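Karaoke-Wettbewerb im Wohnzimmer: Tipps für Haushalt und Technik

Aktualisiert im Juni
Kategorie: Feste zu Hause

Seit wir in Sisterholm wohnen, machen wir bei uns zu Hause einen kleinen Gesangswettbewerb für die Kinder und ihre Freunde. Die Idee kommt natürlich aus dem Fernsehen, wo die Kinder solche Sendungen sehr gern sehen und danach im Bad mit der Haarbürste weitersingen. Wir haben den Wettbewerb inzwischen dreimal gemacht, und ich habe mir jedes Mal notiert, was gut ging und was ich anders machen möchte. Diese Notizen habe ich hier in Ordnung gebracht. Deutsch ist nicht meine erste Sprache, ich bitte um Nachsicht, wenn ein Ausdruck etwas ungewöhnlich ist.

Den Raum vorbereiten

Die Bühne braucht weniger Platz, als man denkt. Bei uns genügt die Ecke zwischen Balkontür und Bücherregal. Wichtig ist, dass hinter der Bühne kein Fernseher steht, auf dem der Text läuft, sonst dreht jedes Kind dem Publikum den Rücken zu. Stellen Sie den Bildschirm also gegenüber auf, hinter das Publikum und etwas höher. Ein alter Laptop auf dem Bügelbrett tut diesen Dienst sehr gut, das Bügelbrett kann man in der Höhe verstellen.

Den Couchtisch tragen wir in das Schlafzimmer. Den Teppich lassen wir liegen, auch wenn er nicht schön aussieht, wenn sechs Kinder darauf Saft trinken. Ohne Teppich hallt es im Zimmer und man versteht kein Wort. Wer keinen Teppich hat, hängt eine dicke Wolldecke über die Wäschestange und stellt sie seitlich neben die Bühne. Auch offene Schranktüren mit Kleidern dahinter helfen gegen den Hall.

Als Vorhang nehmen wir ein Bettlaken in dunkler Farbe. Es hängt an einer Klemmstange im Türrahmen. Die Klemmstange vorher mit einem feuchten Tuch abwischen, auch die Stelle am Rahmen, denn auf Staub rutscht der Gummi. Das Laken nähe ich nicht um, ich nehme Gardinenringe mit Klammern. Nach dem Fest kommt es in die Wäsche und ist wieder ein Laken.
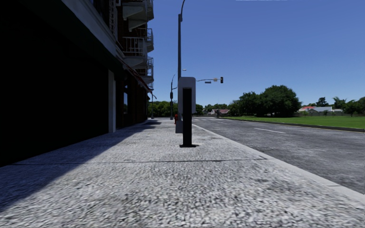 Breiter Gehweg neben der Straße, links im Schatten des Hauses.

Ton und Mikrofon

Wir haben einen kleinen Lautsprecher von Kubo und dazu ein Mikrofon mit Kabel. Mit den kabellosen Mikrofonen für Kinder habe ich keine guten Erfahrungen gemacht, weil der Ton etwas später kommt und das Kind dann langsamer singt, um auf sich selbst zu warten. Bei einem Kabel passiert das nicht. Dafür muss man das Kabel befestigen. Ich klebe es mit Gewebeband auf den Teppich, aber nur an den Rändern des Zimmers, und in der Mitte lege ich eine Fußmatte darüber. Auf Parkett nehme ich Malerkrepp, es lässt keine Reste. Falls doch einmal Kleber auf dem Holz bleibt: ein Tropfen Speiseöl, kurz warten, mit weichem Tuch abreiben und mit ein wenig Spülwasser nachwischen.

Gegen das Pfeifen: Der Lautsprecher steht immer vor dem Mikrofon, nie dahinter. Wenn es trotzdem pfeift, den Lautsprecher etwas zur Wand drehen und die hohen Töne am Regler zurücknehmen. Kinder halten das Mikrofon gern oben am Gitter fest, wie die Rapper. Dann pfeift es auch. Ich habe um den Griff ein breites Haargummi gewickelt und gesagt, die Hand bleibt unter dem Haargummi. Das haben alle sofort verstanden.

Ein Mikrofon, das durch viele Hände und an viele Münder geht, soll man reinigen. Das Gitter kann man bei den meisten Modellen abschrauben. Den Schaumstoff darin wasche ich in lauwarmem Wasser mit einem Tropfen Spülmittel, drücke ihn aus und lasse ihn über Nacht trocknen. Das Mikrofon selbst kommt nicht ans Wasser. Während des Abends lege ich ein Päckchen Brillenputztücher daneben, jedes Kind wischt vor seinem Lied einmal über das Gitter.

Die Lieder auswählen

Das ist der Teil, der am meisten Zeit braucht, und ich rate dringend, ihn nicht am Abend selbst zu machen. In der App Joltach, die wir für die Texte benutzen, habe ich eine Liste mit 259 Liedern gespeichert. Das war ein Fehler. Die Kinder haben nur gesucht und nicht gesungen. Jetzt darf jedes Kind bis zum Mittwoch vorher ein Lied nennen und ein Ersatzlied, und ich mache daraus eine Liste mit höchstens 16 Titeln. Sie hängt am Kühlschrank und wird nicht mehr geändert.

Bei jedem Lied höre ich vorher die Tonhöhe an. Viele bekannte Lieder liegen für Kinder zu tief, auch wenn sie von einer Frau gesungen werden. Zwei Halbtöne höher reicht oft schon. Die Kinder sollen das Lied in dieser Höhe wenigstens einmal zu Hause probieren, sonst suchen sie am Abend den ersten Ton und finden ihn nicht. Lange Zwischenspiele kürze ich. Ein Kind von sieben Jahren, das vierzig Sekunden lang vor allen Leuten steht und auf die nächste Strophe wartet, fühlt sich sehr allein.
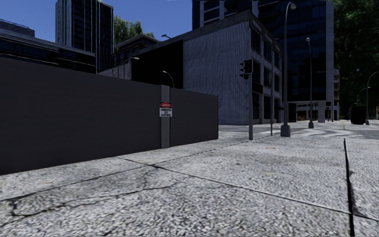

Noch ein Wort zu den Texten. Wer sie ausdruckt, soll eine große Schrift nehmen und den Refrain jedes Mal ganz ausschreiben. Steht dort nur „Refrain“, blättern die Kinder zurück und verlieren die Zeile. Die Blätter stecke ich in Klarsichthüllen, die ich von alten Ordnern übrig habe. Sie rascheln aber am Mikrofon. Ein Notenständer löst das Problem, oder ein Kochbuchhalter auf einem hohen Hocker.

Die Stimmabgabe

Am Anfang hatten wir Punkte von eins bis zehn, wie in der Sendung. Das gab Tränen. Beim zweiten Mal haben wir mit getrockneten Bohnen abgestimmt, und dabei sind wir geblieben. Jeder Gast bekommt 7 Bohnen und legt sie in die Gläser der Sänger, so viele er will, nur nicht alle in dasselbe Glas. Ich nehme leere Marmeladengläser und wickle Geschenkpapier darum, damit man den Stand nicht sieht. Die Deckel bekommen mit dem Messer einen Schlitz; bitte die Kanten danach mit der Zange umbiegen und mit Klebeband abdecken, Blech ist scharf.

Die Gläser stehen im Flur und nicht im Wohnzimmer. So geht immer nur einer hin und die anderen schauen nicht zu. Gezählt wird in der Küche von einem Erwachsenen, der kein eigenes Kind im Wettbewerb hat. Wenn zwei die gleiche Zahl haben, gibt es eben zwei erste Plätze. Ein Stechen um zehn Uhr am Abend mit müden Kindern möchte ich kein zweites Mal erleben.

Die Etiketten auf den Gläsern gehen später leicht ab, wenn man sie mit dem Föhn warm macht. Die Bohnen kann man in einer Dose für das nächste Jahr behalten. Essen würde ich sie nach so vielen Händen nicht mehr.

Getränke und Essen für die Stimme

Milch und Kakao gibt es bei uns erst nach dem Singen, weil die Kinder danach räuspern. Vorher stelle ich Wasser ohne Kohlensäure hin und einen milden Tee mit Honig, nur warm. Sehr beliebt ist Apfelsaft, halb mit Wasser gemischt. Alles kommt in Becher mit Deckel und Strohhalm, das schützt den Teppich und auch das Mischpult, falls jemand eines hat.

Beim Essen vermeide ich, was krümelt. Chips sind für Sänger schlecht, ein Stück bleibt immer im Hals. Gut gegangen sind bei uns:

Gurkenscheiben mit Frischkäse
kleine Pfannkuchen, kalt und gerollt, mit Apfelmus
Weintrauben, für die Kleinen der Länge nach geschnitten
weiche Milchbrötchen

Die Pfannkuchen backe ich am Vormittag. Damit sie gerollt bleiben, lege ich sie mit der offenen Seite nach unten eng in eine Form und decke sie mit einem feuchten Küchentuch zu. Für die Pause rechne ich 3 Stück pro Kind, und es bleibt nie etwas übrig. 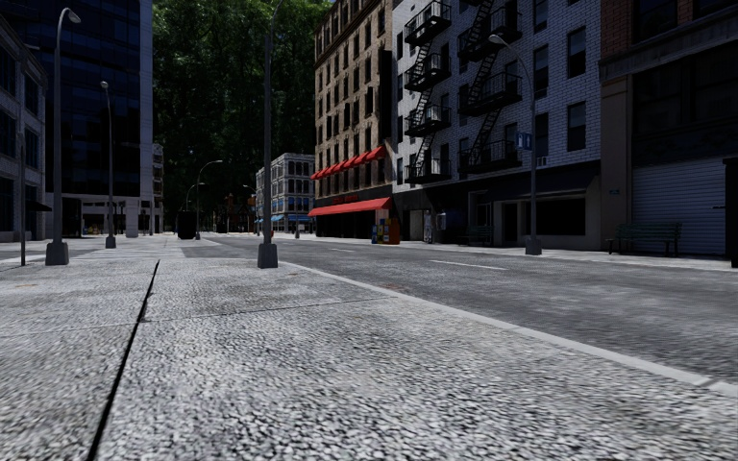 Für die Erwachsenen mache ich einen Topf Suppe, der auf kleiner Flamme stehen bleiben kann. Man hat an so einem Abend keine Hand frei für einen Backofen. Den Geschirrspüler räume ich vorher ganz leer, dann kann jeder seinen Teller selbst hineinstellen.

Die Nachbarn

Wir wohnen im zweiten Stock und die Wände sind dünn. Ich hänge eine Woche vorher einen Zettel in das Treppenhaus, mit der Uhrzeit und der Bitte, bei uns zu klingeln, wenn es zu laut wird. Wir fangen am Samstag um vier Uhr am Nachmittag an und um acht ist die Musik aus. Der Lautsprecher steht auf einer gefalteten Decke, nie direkt auf dem Boden, dann hört man unten den Bass viel weniger. In Gratomport, wo wir früher gewohnt haben, stand er auf den Fliesen, und die Nachbarin konnte alle Lieder mitsingen.

Preise und Kostüme

Jedes Kind bekommt eine Urkunde, auch wer nur ein halbes Lied gesungen hat. Ich schreibe darauf etwas Bestimmtes, zum Beispiel „für den längsten Ton“ oder „für den besten Hüftschwung“. Der Pokal ist ein Eierbecher aus Metall, auf einen Holzklotz geklebt. Er geht von Jahr zu Jahr weiter. Metall und Holz halten gut zusammen, wenn man beide Flächen vorher mit Schleifpapier aufraut und den Kleber einen ganzen Tag unter einem schweren Buch trocknen lässt.

Glitzer auf Kostümen verbiete ich nicht, aber er wird auf dem Balkon aufgetragen. Was trotzdem auf das Sofa kommt, geht mit der Fusselrolle weg, und aus dem Teppich am besten mit einem feuchten Gummihandschuh, den man immer in die gleiche Richtung zieht. Staubsaugen erst danach. Haarspray auf dem Spiegel löst sich mit etwas Spiritus auf einem Baumwolltuch.

Nach dem Fest

Kabel nicht um den Ellbogen wickeln, sonst verdrehen sie sich innen und brechen irgendwann. Locker in großen Schlaufen legen und mit einem Klettband schließen. Batterien aus allen Geräten nehmen, die bis zum nächsten Mal im Schrank liegen. Die Liste der Lieder lege ich zu den Bohnen in die Dose, damit ich im nächsten Jahr sehe, was schon gesungen wurde.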